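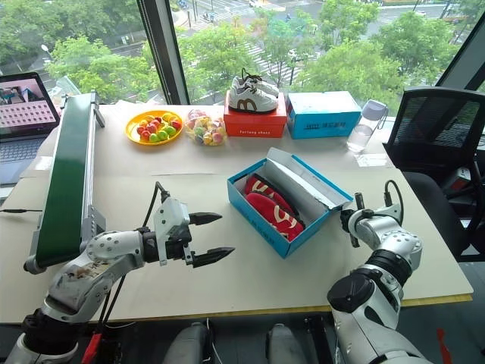 Shoebox open on a table covered with beige paper

Printing posters at home: notes from the back room

Filed under: Workshop tips
Updated 20/07/2025

These are the tips we hand out with the May poster class at Cadberg, typed up so people stop losing the sheet. They assume water-based ink, a wooden or aluminium frame and a table you can leave set up for a weekend.

Paper

Buy more than you need. For a run of 50 I cut 60 sheets, and the extra 10 go on setting up and on mistakes. Let the paper sit flat in the room where you will print for at least a night before you start. Paper brought in from a cold car will change size slightly between the first colour and the second, and you will spend the afternoon blaming your hinges.

Check which way the grain runs by bending a sheet gently in both directions. It bends more easily along the grain. Cut the whole stack the same way.

Cheap brown paper off the roll is fine for test pulls. Tape it down at the corners or it curls up into the ink.

Ink

Mix each colour in a jar with a lid and mix too much. Matching a red halfway through a run is a miserable job. Dab a bit on a scrap of the real paper and let it dry before you decide, as most water-based colours dry a shade darker. Write the recipe on the lid with a grease pencil.

If the ink is drying in the mesh, add a little retarder, following the amount on the label. After each pull, push a light coat of ink back across the image before you lift the next sheet into place. We call that the flood. In dry weather a spray bottle of water within reach helps too, but mist the ink and not the screen.

Order of colours

Print light to dark unless you have a good reason. Let the darker colour overlap the lighter one by a millimetre or two and small slips in registration won't show.

Two transparent colours overprinted will give you a third for nothing. Try it on scraps first. Yellow under blue is reliable. Orange under green usually goes to mud.

Registration

Cut three tabs from old plastic packaging and tape them to the base board, two along the long side and one on the short side. Push every sheet against all three, in the same order every time. Birgit Sauerland uses strips of mat board stuck down with double-sided tape, and hers last longer than mine.

Number the sheets lightly in pencil on the back as they come off. If the registration drifts you can see where it started.

Pulling

Hold the squeegee at a steady angle, a bit steeper than feels natural, and pull in one go. Stop partway and you get a line. If the edges look fuzzy, you are using too much ink or pressing too hard. If there are bare patches, check the gap between screen and paper. The thickness of two coins is enough.

Drying

A clothesline and pegs will do for small runs. Peg by the margin only. For bigger ones, a secondhand bakery rack with a sheet of corrugated plastic on each shelf works well. Leave heavy areas of colour overnight before stacking, with newsprint between the sheets.

Cleaning up

Scrape the leftover ink back into the jar with a bit of stiff card. Wash the screen in cool water straight away, both sides, and hold it up to the light to look for blocked spots. A soft nylon brush is safe on the mesh. Keep a separate sponge for black.

Don't wash emulsion remover down a garden drain. Ask your council where it should go.

Storing the prints

Flat is best. The space under a bed is good if the room is dry. If you have to roll them, roll them loosely, image side out, around a wide tube with a layer of acid-free tissue. Never use rubber bands. Prints that have been rolled for years can be relaxed under a clean board with some books on top, and it may take a week.

Keep the last good test sheet of every job along with the film positives. I lost the positives for a poster I wanted to reprint and had to redraw the lettering by hand.

Pascal Albers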